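How to hand over the brick sorting to the arm
By Gintarė Org, July

At Plodwood we sorted returned toy bricks by hand, 800 in one shift. Now the arm picks and two of us prepare and check. Start by spreading the bricks so the fingers have room on both sides. Then run the slow program and watch the first grips.
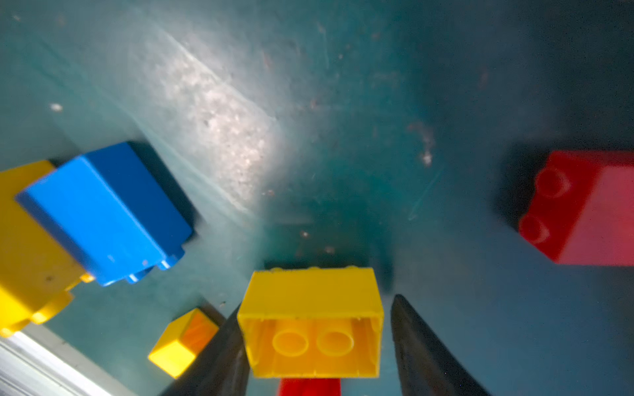

Ketsara Hemmin told me that her wrists hurt less now, but she misses the talking at the long table, and she asked that people change places every 2 hours. We do this.

If the arm stops, press hold before you reach in. Free the brick, step back, and press start. Write the stop in the shift book, also when it was a short one.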